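What we're spending on the robot arm (and what we're not)

29 August 2023

So the quote came back from Kołodziej and I've been staring at it over coffee for two mornings now. I promised a few of you in the comments that I'd write up the money side of this whole adventure, so get comfortable, there's a spreadsheet involved (I'll spare you the spreadsheet).

Quick catch-up if you're new. I run a small mail-order business that sells refurbished watches, the everyday kind, nothing anyone would put in a safe. Every watch gets picked up off a table, turned over, looked at, put in a tray and boxed, and my wrists have had enough of it. Back in January I decided I'd find out whether a small arm with a two-finger gripper could do the picking and placing while I do the looking. I figured I'd have one by spring. Ha!

The first thing I learned is that the arm is the easy line in the budget. You pick a reach, you pick how much weight it needs to lift (a watch weighs next to nothing, so hooray for me) and somebody gives you a number. Everything after that is where the money leaks out. The gripper is separate. The fingers for the gripper are separate from the gripper! The cable that goes from the gripper to the arm was a line of its own on one quote, and I wrote back to ask if that was a typo. It was not a typo.

I got prices from three places. Foden was the cheapest on the arm by a mile, but they wanted me to buy their training course, and the course was in another state, and by the time I'd added a hotel and closed the shop for a week it wasn't the cheapest anymore. Biletti had the nicest people on the phone and a lead time that made me laugh out loud. Kołodziej is in the middle on price and they'll sell me the gripper without the vacuum kit, which I have no use for because have you ever tried to put a suction cup on a watch strap?

The gripper came to $1712. That's with plain flat fingers and no fancy pads. I went back and forth on it for ages, because there's a cheaper one with a narrower opening and on paper it would be fine. Most of my watches are well under the limit lying flat. But they don't always lie flat. If the buckle's closed, the strap holds its shape and the thing stands up on its side like a little hoop, and then you need room to come in around it without knocking it over.

That's the kind of question I've been working through in simulation, and it's the one part of this project where I feel a little bit smart.

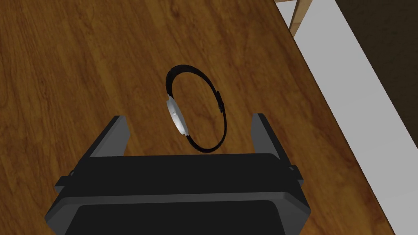
I use a program called Prerkonik for it. It costs $300 for the year on the hobby license, and I grumbled about that too when I signed up, but it has already talked me out of one bad purchase (a bracket, long story) so I'm calling it even. You load up the gripper you're thinking about, put your object where you want it, and try things out before a single box arrives at your door. I'm not great at it. My first week was mostly watches falling through tables. I've gotten better, and now when a sales rep tells me the smaller opening is plenty, I can go and look for myself.

Anyway, that's how I ended up settling on wide. If I'm wrong I'm wrong, but I'd sooner be out the difference now than buy two grippers.

Okay, the total. My ceiling for everything except the arm itself was $3000. Gripper, software, the stand, a power strip that isn't older than I am, foam for the trays, and the safety stuff. With the gripper and the license in there I've got $988 left for the rest, and I think I can do it if I build the stand myself. I've priced the steel tubing. I have not priced my own time, please don't bring it up.

The safety stuff deserves its own paragraph because I nearly skipped it. I had it in my head that a small arm moving slowly doesn't need much. Then I read the manual properly (it's a free download, go read yours before you order) and there's a stop button you want within reach, and you want the arm bolted to something that won't walk across the floor. Neither one is expensive, but neither one was in my first budget either, and if I'd spent right up to the ceiling on nicer fingers I'd have been stuck.

Things I'm leaving out for now: a second camera, the rail so the arm can slide sideways, and the extended warranty. The warranty hurts a little. It runs 12 months longer than the regular one and the price isn't crazy, but the rep couldn't tell me whether the finger plates count as wear parts, and those are what I expect to bang up first. If I get that answer in writing I may change my mind.

Somebody asked last time if it'll pay for itself. I don't know! I did the math three ways and got three answers, depending mostly on how fast I pretend to be on a good day. What I can say is that I'd be paying for part-time help otherwise, and I've tried that, and the busy weeks never line up with when anyone's free.

I'm going to ask Kołodziej for one more thing before I sign, and that's whether they'll ship the gripper ahead of the arm. I'd like to have it in my hands while I'm drilling holes for the stand. Their paperwork says everything goes out together, but the woman on the phone sounded like she might be willing to bend. I've got the email half written, and the purchase order is sitting in the drafts folder right next to it.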